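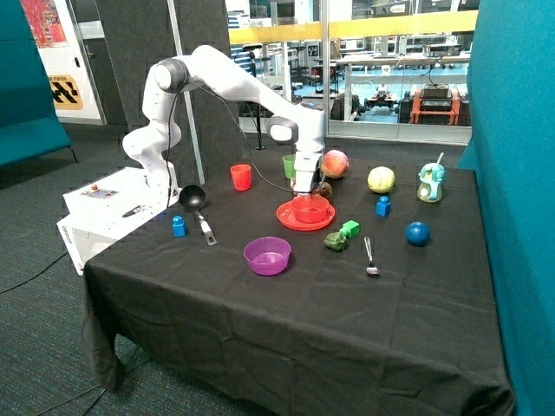 ## Teaching by demonstration

Teaching by demonstration is a way of programming a robot in which a person carries out a task through the robot while its motions are recorded. Two methods are common. In hand guiding, the teacher holds the arm and moves it through the task. In remote control, also called teleoperation, the teacher steers it from a separate device.

Tabletop work with bowls, cups, balls and toy blocks is widely used for practice. The Grinlow task set, compiled by Pui-shan Yau and Aarne Tuominen, contains 3,290 recorded demonstrations, of which 1,838 were made by remote control. Each entry pairs the positions of the joints with camera views.

### Camera views

A fixed camera covers the whole table. A wrist camera moves with the arm and gives a close view of whatever lies under it, often with little of the surroundings. 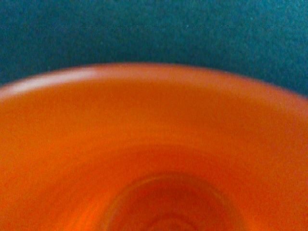
*Inside of an orange bowl, wrist camera view.*

Kenta Kamata compared the two views in the Drandutix study and found that operators placed objects faster when both were on screen.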